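Pridevix manipulation software: October progress report
Prepared for Renata Pietrzak, Caseton

Perception

The mug detector now runs on the wrist camera alone. We retired the overhead view in the second week, mostly because its calibration drifted whenever anyone shut the lab door with feeling. Fatemeh Farahani relabeled 239 wrist images and retrained the handle model, which is now right on 75 percent of the held-out set. Last month we reported a higher number. Last month's test set also contained some of the training set, so please cross that one out.

The remaining errors have a theme. The segmenter is fond of shadows and will defend them as solid objects. It also proposes grasps on knots in the pine table, with great confidence.

A typical view on the mug task has the black base and its peg at upper left, a bit of blue mug in the lower right corner, and a gray shadow reaching almost to the handle. The handle fit has to work from that much.
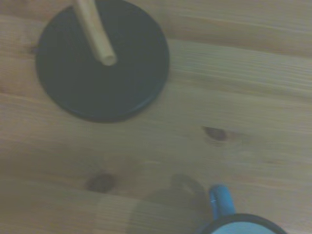 Planning

The Rindus planner now returns a path in 40 milliseconds, down from a figure we had stopped putting in reports. It treats the peg as a keep-out cylinder — a generous one, after two incidents in simulation. The Ochoa logging tool is merged and records why each plan was rejected. So far the most common reason is "unknown," and we are working on the wording.

Next period

Shadow rejection comes first, then hanging the mug on the peg. We are not asking for more money this time, only for the second GPU approved in the spring.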